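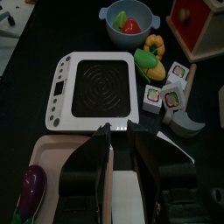

Prodeo Wrist Camera Gripper, two-finger
Part no. 2202
Made by Clokness. Sold and serviced by Nidstead.

Status: available, with a safety notice on earlier units. Please read the notice before ordering spares or running a gripper you already own.

Overview

The Prodeo is a two-finger parallel gripper with a small camera mounted at the wrist. It is meant for bench work with light objects: toy kitchens, play food, small pots, blocks and the other things that labs and teaching rooms use for pick-and-place tasks. The fingers are flat black plates, and the camera looks out past them at the table.

Safety notice: finger drift after an emergency stop

Applies to: serial numbers up to and including 1637.

On affected units, the fingers can keep closing for a short time after the emergency stop is pressed. The arm stops as it should. The fingers do not always stop with it. In the cases reported to us the extra travel was almost 7 mm, which is enough to pinch a fingertip or crush a thin plastic part.

We first heard of the fault in October from a customer running a toy kitchen task. The gripper was closing on the rim of a pot when the operator hit the stop and reached in to straighten it. The operator's glove was caught between the fingers. There was no injury, but there could have been.

Cause

The brake in the finger drive is held open by a small relay on the control board. On early boards the relay can stick after long periods of use in a warm room. When it sticks, the brake closes late. The software shows the gripper as stopped during this time, so the status light cannot be relied on.

Serial numbers above 1637 have a different relay and a second cutoff wired straight to the brake.

What to do if you have an affected unit

Stop using the gripper for any task where a person works within reach of the table.

Check the serial number on the underside of the wrist housing, next to the cable outlet.

Contact Nidstead for the replacement board. There is no charge for the board or for return shipping.

If you fit the board yourself, disconnect power at the wall first and wait 17 minutes before opening the housing. The drive holds a charge after shutdown.

After fitting, run the stop test in the service menu with the fingers empty. Repeat it with a foam block. If the fingers mark the foam after the stop, take the unit out of service and send it back.

Do not try to free a stuck relay by tapping the housing. One customer did this and the fault came back the same afternoon.

Known limits

The camera sits close to the fingers, so the fingers cover part of its view. Do not use the camera feed to judge whether a hand is clear of the gripper. Look at the table.

The Prodeo is not rated for hot surfaces, liquids or sharp tools.

In the box

Gripper with wrist camera
Mounting plate and screws
Power and data cable
Foam test block
Printed stop test sheet

Related items

Replacement control board, Prodeo
Ong adapter ring for older arms
Spare finger plates, pair

Orders and returns

The service desk is open until 5 p.m. Have your serial number ready. Boards for affected units ship ahead of other orders — please do not wait for a scheduled service visit to ask for one.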